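Shelf sag and leaning paperbacks, how do you store yours?
14 replies · 3 shares

carkitz_m
Moved 231 paperbacks into a back room in August. Slatted shelves, 800 mm between supports, 265 mm deep. After one humid month the covers on the loose ones curl outward. The tightly shelved ones are fine. Is this humidity or posture?

ottmar.ackermann
Both. Coated cover stock takes up moisture on the uncoated inner face only, so the sheet expands on one side and curls. Pressure from the neighbors holds it flat. A book left at an angle has no such restraint, and its own weight also loads the spine glue. 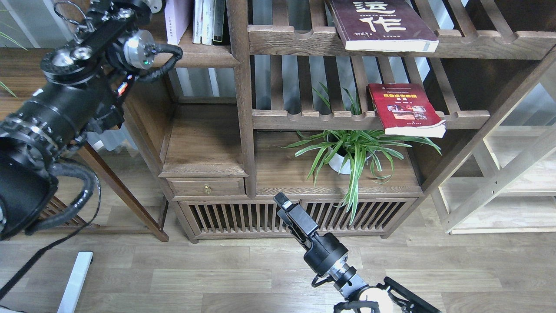 Spine glue is the part I would worry about. Hot-melt adhesive creeps under constant load, and a text block that hangs from its cover for a season will not go back square. A red paperback tilted over the front rail, like the one on the middle shelf, carries its load on a narrow strip of the cover. Stand it upright between two of equal height or lay it flat. Leaning is the worst of the three.

reuter_bindery
Disagree on creep. At room temperature a modern PUR binding hardly moves. Older EVA, yes. Check the copyright page before blaming the shelf.

ottmar.ackermann
The copyright page does not list the adhesive. Most trade paperbacks I take apart are EVA, including recent ones.

reuter_bindery
Fair, but your sample is books that came in broken.

omberg
Slats are good for airflow and bad for soft covers. I had faint ridges on the bottom edges after a year. Cut a strip of museum board to the shelf depth and the ridges stop. Also 800 is long for a loaded span. I keep mine to 600.

carkitz_m
Doesn't the board block the airflow?

omberg
Some. Leave a gap at the back.

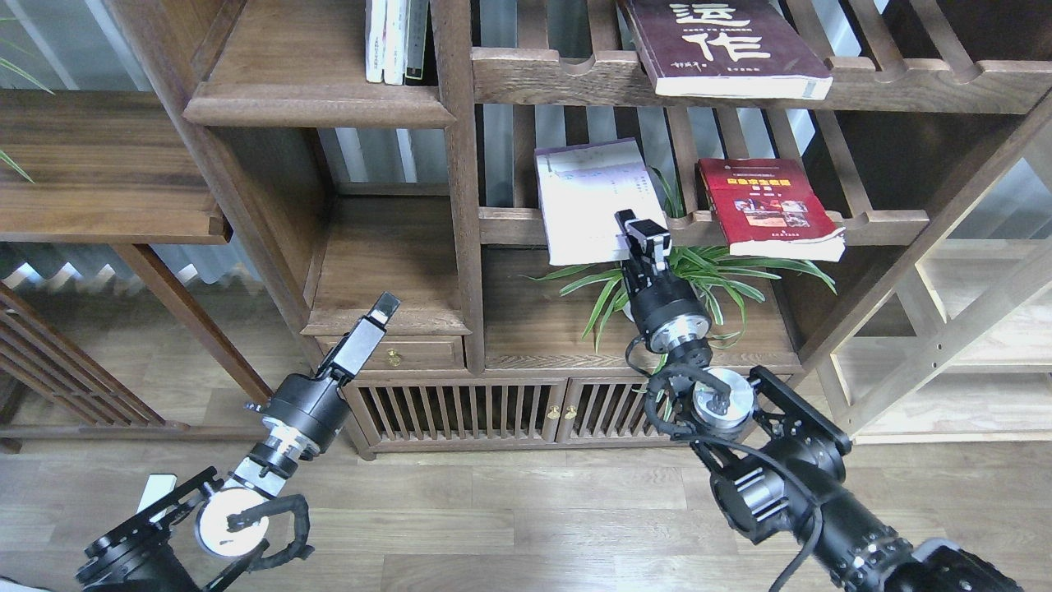 Order of work, from my notes (edit: fixed numbering)

1. Empty one shelf at a time and wipe it down dry.
2. Fit the board strip, gap at the back.
3. Sort by height, then shelve upright, snug enough that one book slides out without dragging the next.
4. Lay anything oversized flat, three high at most.

reuter_bindery
Step 3 matters more than the other steps combined. I would skip the board.

carkitz_m
Ordered a Bretora hygrometer. Will post readings once I have a few weeks of them.

Share · 6 comments hidden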